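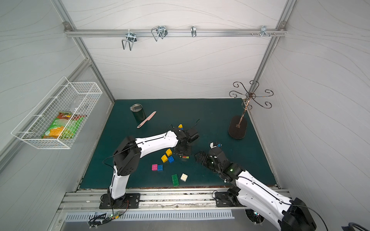
Two-arm cell at the Wedport site, with block handling under way on the teal work surface.

Visit report: Hirance open day, Wedport
Prepared by Nimal Pramanik for the equipment planning group

Farzana Mollah and I attended the open day on 11th April. The purpose was to collect enough information to put a bench-top manipulation cell into the July capital round, or to rule it out. Our host was Dinesh Gazi, who looks after the cells day to day. Hatem Tazi handled the questions on price and supply.

Layout

The cell has two arms on a shared aluminium rail along the near edge of the table. Each arm has its own black mounting plate. White panels close the back and both sides, and the upright posts are aluminium extrusion. We had pencilled in separate pedestals for our own cell. A shared rail would be cheaper to fabricate and would hold the spacing between the arms, but any movement in the rail affects both. Dinesh Gazi recommends budgeting for the rail and table as one assembly, levelled together on site.

The back wall carries a second, horizontal rail with hooks, and there is a wire basket on the left wall. Our draft drawing left the walls bare. Farzana has added wall fixings to the drawing, as drilling panels after commissioning means another outage.

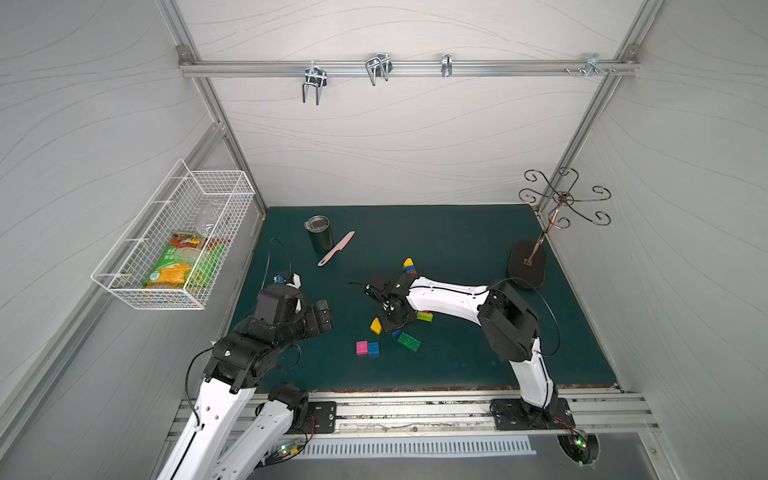
Right gripper in among the blocks. Indicator boards and vent grille at the front edge.

Electrical and ventilation

The small electronic boards sit at the front, near the arm bases, where their LEDs can be read from a standing position. Access is good. Protection is less so, and we would want a cover over the boards and the wiring tidied into a channel. Allow for this under sundries.

A slotted metal grille runs below the mounting rail and there is a round fan opening in the floor panel. Our bench has a solid lower shelf, which would block an opening in that position. Either the shelf is cut or the cell goes on its own frame. Huguette Moulin in facilities is to advise which costs less. Cable runs on the arms are external in places, so replacement leads should be carried as a stock item.

Consumables and task objects

The work at hand was toy building blocks, with a few household items on the table. Blocks are inexpensive and easily replaced, and the colours are simple to tell apart. Farzana asked whether we should buy machined test pieces. Hatem Tazi's view was that they can wait until the second year, and I agree.
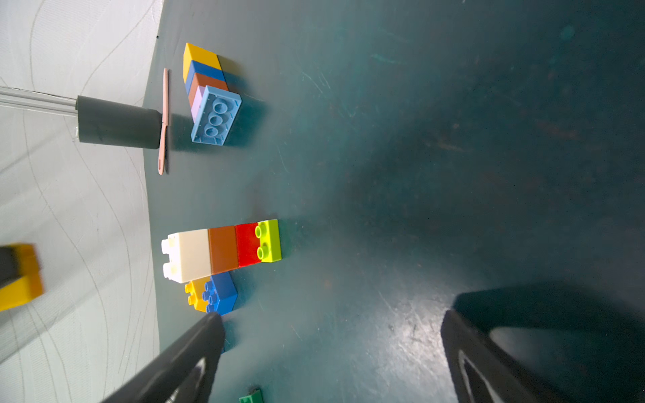

Wrist camera view of two rows of bricks, gripper fingers in the foreground.

Cameras and surface

The wrist view was the most useful part of the visit for planning purposes. The fingers take up a good share of the lower part of the picture, so a wrist camera alone would not cover our inspection requirement. We should price a fixed camera as well.

The tabletop shows fine scratches, and there is a bright glare patch toward the lower right in this view. Two budget lines follow from that: a replaceable matte top sheet, and diffused lighting. Neither was in our first estimate.

Costs

Hatem Tazi quoted $2965 for the Drillum frame and rail kit, excluding freight and the arms. Lead time is 5 weeks. Gripper finger pads are sold by Dramani in packs of 100, which is far more than we need, and he will ask whether a smaller quantity can be split out. The warranty on the frame kit is 3 years, parts only.

Actions

Nimal Pramanik: written quote for the frame kit, with freight shown separately.
Farzana Mollah: revise the drawing for wall fixings, board cover and fixed camera mount.
Huguette Moulin: shelf cut versus separate frame, with costs.
Dinesh Gazi has offered to send the rail levelling procedure. It will be filed with the drawing when it arrives.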